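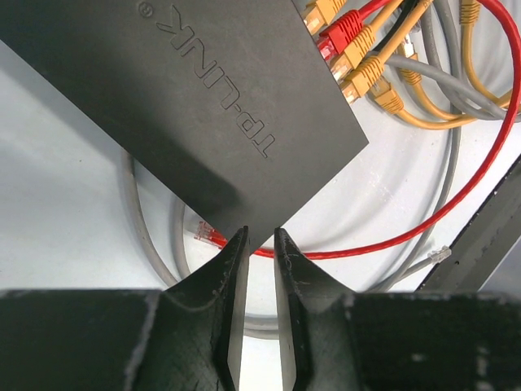

Left arm wrist cam, switch and patch leads

costel_m
Posted March 2018

Right, I need some help before I lose the will. We've got a two-arm cell doing patch lead work: one arm steadies the switch, the other goes after the plugs. I look after it, meaning I clean it, swear at it and change the fingers. The trouble is the gripper fingers. The coating is chipping along the outside edges and I'm fairly sure it's catching on the leads. Last set did the same. Has anyone found fingers that put up with this, or am I setting it up wrong? Grip force is at 80 in the Kodari software (it goes up to 100) and I haven't touched it for ages.

shaz_sethi
80 is loads for an RJ45! You only need enough to stop it slipping. I run ours at less than half that and the fingers last much longer. Also, are you homing both arms with the fingers shut? Ours used to bang together every single time and that did more damage than the work ever did.

costel_m
Fingers open on homing, always have been. I did wonder about the force, but if I drop it the right arm loses the latch on the stiffer boots and I get a pile of failed pulls in the log.

bainbridge_a
I'd leave the force alone and look at the approach. If the fingertips come in low they scrape the table on every go. Get a sheet of paper under the tips at the bottom of the move and see if it slides out. If it doesn't, you're too low, and no coating on earth will save you.

shaz_sethi
Sorry Alfie, but I don't agree. Scraping the table wears the tips. He said the outside edges are chipping, and that's from squeezing into gaps next to other plugs.

bainbridge_a
Could be both. Still costs him one sheet of paper to find out.

iqra_t
Can I ask about the cables on the arms themselves, Costel? How have you got them run? We had a wrist lead go on ours and spent two evenings blaming the camera.

costel_m
Happy to be told off about this, I did it in a hurry. Purple lead on each arm, from the wrist back over the elbow and down the upper link, tied as it goes, with a loop left at the wrist so it can turn without pulling.

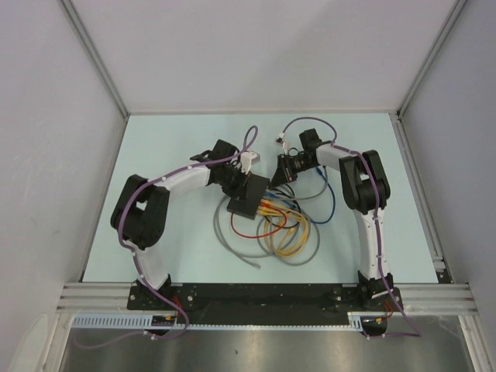
The bit I'm least happy with is down at the bases, where the lead swings out below the front edge before it comes back in. I keep meaning to put a proper clip there. It hasn't snagged yet but I walk past it with a trolley, so give it time.

iqra_t
Clip it! Ours went right at the base, where it bent the same way every cycle. I'd also loosen the ties a touch at the elbow if they're tight. You want the lead to slide a bit when the arm folds.

anum_p
Bit late joining in, but on the fingers: we gave up on coated ones altogether. We use bare Grilten ones now and just wipe them down. They look awful after 400 cycles and they work exactly the same as on the first. I think people fuss over the coating too much.

shaz_sethi
Bare ones mark the plugs though? We tried it in June and everything came out with little grey smears.

anum_p
A bit, yes. Our leads are only for testing so I don't care. If yours go to a customer I can see why you would.

costel_m
Ours are test leads as well, same ones over and over, so smears don't bother me. OK, did Alfie's paper trick on both arms. Left slides fine. Right one grabs the paper, so I've raised it 11 steps and it's clear now. Shaz, I've also dropped the force to 70 to see what the log says. One thing at a time would have been cleverer, I know.

bainbridge_a
Told you. Paper.

shaz_sethi
One arm, Alfie. One. And keep going down with that force, Costel, 70 is still a lot.

costel_m
I'll order a pair of the bare fingers for the right arm and leave coated ones on the left, then report back. Anum, do you have the part number handy?

anum_p
Will dig it out tonight and message you.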